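Speaker notes – "House Rules: Writing a Bench Protocol People Will Follow"
Larysa Pylypenko, Clonuldale workshop track
June 5, 2026. 30 minutes including questions. Talk slower than last time.

OPENING (title on screen, wait for the coffee people)

Thank them for picking the session with "protocol" in the title. There are robots with better publicity down the hall.

Say what this is: seven rules we use on tabletop manipulation work at Drurkix. I only have time for four. The rest are in the handout, where rules go to rest.

The first version of our protocol ran to nearly 300 lines. I asked the team who had read it. Kwak had read it. Kwak is the name of our document checker, and it is a script.

RULE 1. Write down the table before you write down the task

People log the model version to four decimal places and then write "normal setup" for everything else. Normal to whom? List what is on the mat. Then list what is on the table and off the mat, which is the part everyone skips.
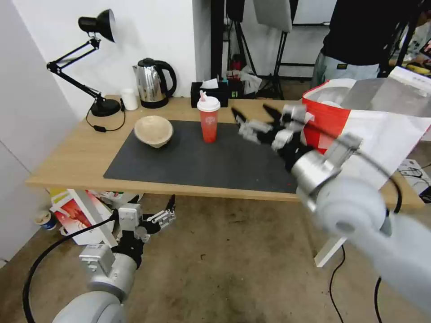

Cup and bowl on the mat, everything else off it. "Everything else" needs its own list.

Ask the room: if you reran this in July, would the kettle be there? Would the lamp be at that angle? Let them squirm a little. Somebody will say lighting doesn't matter. Be kind.

Our form has one line per item: what it is, where it is, does it belong to the task, yes or no. Takes less time than arguing about it later. Household clutter is fine, by the way. I like clutter. I just want it in writing.

RULE 2. Say where the person stands

Most lab rules I've read say "keep a safe distance" and leave the distance as an exercise for the reader. Ours says the operator's position gets marked before power goes on, and the stop button is within reach of that position. Within reach means arm's reach, your own arm, without leaning across the robot's.

If two people are working, one is named as the one who stops things. Both may stop things. One is named.

(Skip the story about the stool unless we're ahead of time.)

RULE 3. Cables are part of the workspace

Arm cables, floor cables, the lamp cord. Walk the full motion at low speed and watch the cables instead of the gripper. This is very dull and I recommend it. Write down the slack you left. If it snags later, you'll want to know whether you changed something or just got lucky before.

RULE 4. The start state is a state, so check it

Before every run, compare the table to your list. Miso, our logging tool, won't open a new run until someone ticks the box. Yes, people tick it without looking. So we added a spot check, and the ticking improved remarkably.

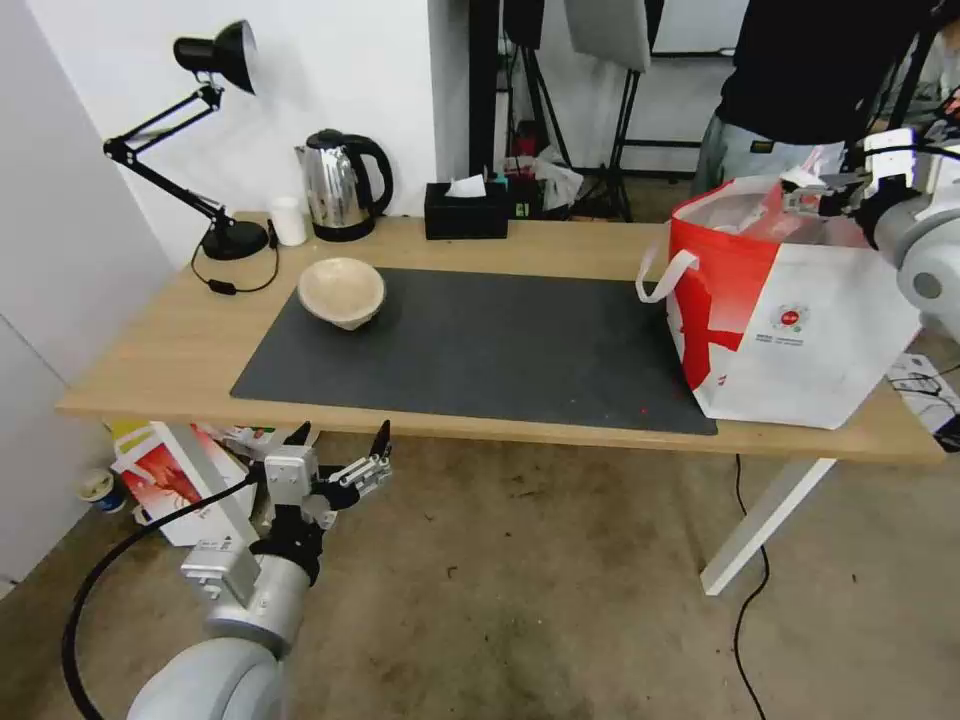 Bowl on the mat, bag at the end of the table. Does your sheet agree?

Point at the specks on the mat, lower right. Is that on anyone's form? It wasn't on ours until this spring. Now there's a line called "surface condition," and the permitted answers are "clean" and a sentence. "OK" is not permitted. We had 1,000 OKs and couldn't learn a thing from them.

Bags deserve a moment too. Soft things don't keep their shape, so "bag, right end" is a weak entry. We write which way the opening faces and how the handles lie.

QUESTIONS I WILL GET

"Doesn't this slow you down?" Yes – then ask how long their last unexplained result took.

"Can we automate the check?" Partly. Start on paper, find out which lines matter, then automate those.

"Is there a template?" Back page of the handout. Take the pen off the table as well, we ordered too many.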